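Sound Recording, Unit 2: Setting up your monitors
Handout by Vivek Grewal

Welcome back! Last time we plugged everything in, and now we get to the part I love most, which is making a pair of speakers tell you the truth about your mix. A modest pair in the right spot will beat an expensive pair shoved in a corner, every single time.

Start with the triangle. Your two speakers and your head should be the same distance from one another, with the tweeters at ear height and both boxes turned in towards you. Measure it with a tape (please don't guess!). The stands in the Plellier room have 11 height marks, and mark 8 suits most people sitting down. 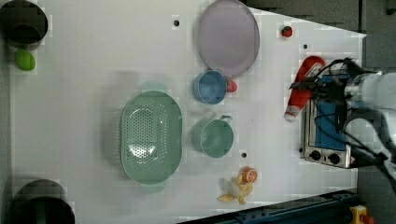
Cups, plate and colander on a white tabletop

Next, the walls. Bass builds up when a speaker sits close to a hard surface, and you'll hear it as a boomy kick drum that vanishes the moment you play your mix in the car. Pull the stands forward a little at a time and listen again after each move. It's great fun when the low end suddenly tightens up!

Levels: send pink noise to the left speaker only, read the meter at your chair, then do the same on the right and match them.
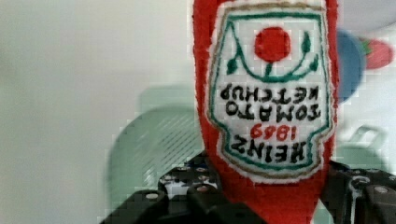

Once both sides agree, play something you know inside out. A dry voice should sit dead centre, as if the singer were standing between the boxes. If it leans one way, check the angles before you touch the gain.

For next time: read chapter 9 of Olteanu, and bring one track you know well to the Lenby room. Cables are in the drawer marked Islow. Coil them properly, over and under!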